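Part 2: Water and drain hookup

Okay, the machine is off its pallet, the shipping bolts are out (you did keep them, right? tape the bag to the back panel) and now we get to the wet part. I did this last August in my own basement in Otcombe, with the door wedged open and a fan going, and it took me most of an afternoon. You'll be faster.

Before you start, turn off both house valves and open the nearest sink faucet to let the pressure out.

1. Look inside each hose end for the rubber washer. My Quintela hoses came with the washers loose in the bottom of the bag, and I almost threw them away with the packaging.

2. Thread the hot hose onto the hot valve by hand. Do the same with the cold. If it feels gritty or stiff, back it off and start over.

3. Give each nut a little extra with pliers. I stop at 2 thirds of a turn past hand tight.

CAUTION: Don't put thread tape on these. The washer does the sealing, and tape just keeps the nut from seating.

4. Run the other ends to the back of the washer. Hot is usually on the left when you're facing the back, but check the letters next to the inlets, please! I got mine crossed and washed a wool sweater on "cold." It fits my niece now.

5. Hook the drain hose over the standpipe and push it down 6 inches, no more. Any deeper and it can siphon the water right back out mid-cycle. Zip-tie it to the pipe.
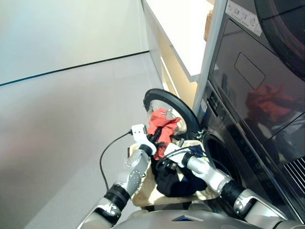 6. Open the valves slowly, cold first, and run a dry paper towel around every joint. Leave it ten minutes and go around again with a fresh one.

7. Plug in, and run the shortest hot cycle with nothing in the drum. I add a packet of Clinix cleaner to get rid of the factory smell, though plain water is fine too.

NOTE: The first fill is noisy. There's air in the lines and you'll hear it bang once or twice. If it keeps banging on later loads, you want a hammer arrestor, and the little Brastgate screw-on kind went in for me without any cutting.

8. While it spins, put your hand flat on top. A hum is good. If the whole thing is walking across the floor, stop it and go back to the leveling feet in Part 1.

Horácio Barros wrote to me after the last version of this guide and asked about hose length. Buy the longer ones! You need enough slack to pull the machine out and get behind it, with no kinks when you push it back in.

Part 3 covers the vent kit, for anyone stacking a dryer on top.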